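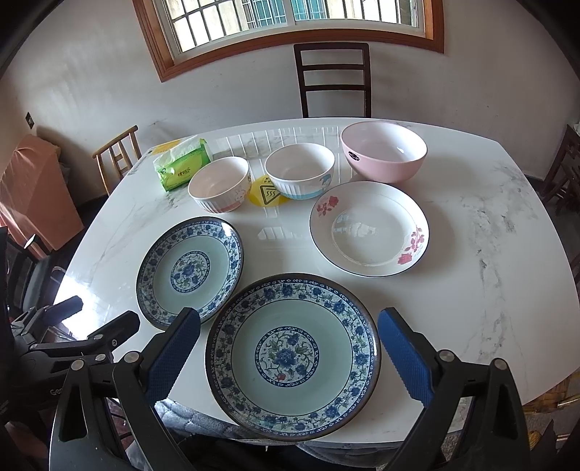 # Norkusum Table Cell: Set-up and Care

This card covers the tableware cell of the Norkusum project, maintained by Hustley at the Blackburn site. It sets out how the hand-held gripper tools are prepared, checked and repaired. Operators should read it in full before their first session.

## Cell contents

- Two hand-held gripper tools, each with two linked fingers, one with blue ridged pads
- One table with a glossy, marble-patterned top
- Plates and bowls of mixed sizes, some plain and some decorated
- One Zostidero charging dock, kept outside the cell

## Before each session

1. Open and close each gripper fully, three times. The fingers must meet evenly.
2. Inspect the silver pivot pins. A pin that stands proud of the linkage is to be pressed home before use.
3. Wipe the pads with a damp cloth and allow them to dry.
4. Check every rim for chips. Chipped pieces are withdrawn and entered in the cell log.
5. Confirm that both tools are writing to the same session folder.

Window light produces strong reflections on the tabletop. These are accepted in the recordings, and the table is not to be covered or treated with a matt spray.

## Stacking

Large dishes are stacked with like patterns together. One finger is placed outside the rims and the other over the inner side of the upper dish. The pads should bear on the glaze; the bare edge of the linkage should not.
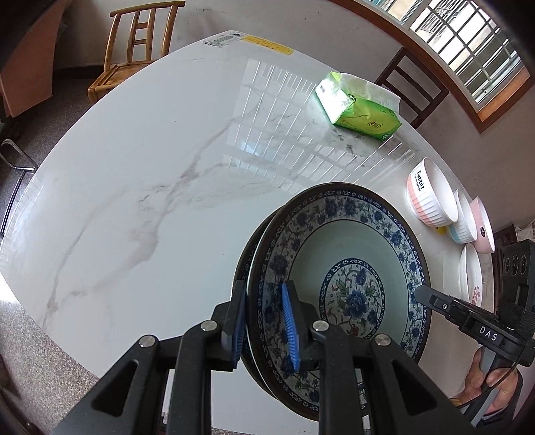

**May the pads be replaced one at a time?**

Pads are replaced in pairs. A new pad set against a worn one closes off centre, and the opening width reported by the tool will then be wrong.

## Service intervals

| Item | Interval |
|---|---|
| Pads | 300 sessions |
| Pivot pins, light oil | 83 sessions |
| Full strip and rebuild | 600 sessions |

Oil is applied with a fine brush, with the pads removed. Any oil on a pad means that the pad is discarded. After a rebuild, the opening width must be calibrated again and the new values saved under `calibration/`.

## Known faults

- Stiff closing on one side is usually caused by dust in the linkage. Clean before oiling.
- Session 231 was recorded with an incorrect width setting and is excluded from the release.
- Cable strain at the handle can interrupt recording. Leave a free loop of cable before starting.

Faults are reported to the Hustley workshop by Friday noon for repair the following week.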